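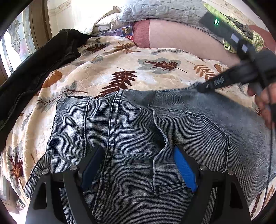
Folding denim for a narrow drawer

Last updated: 2022-12-02

Jeans go back side up on the bed first. I smooth the pockets flat, then fold one leg over the other. The drawer is 13 inches deep, so a pair gets folded in half and then in 3. Light-wash denim creases along the faded lines if it sits bunched for long.
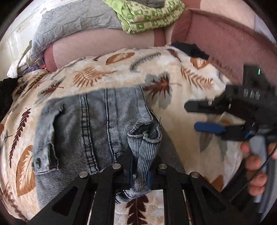 Pockets and hems

Check for anything turned out before folding. A lump inside makes the stack lean.

Contact | © Aoi Higuchi | Back to top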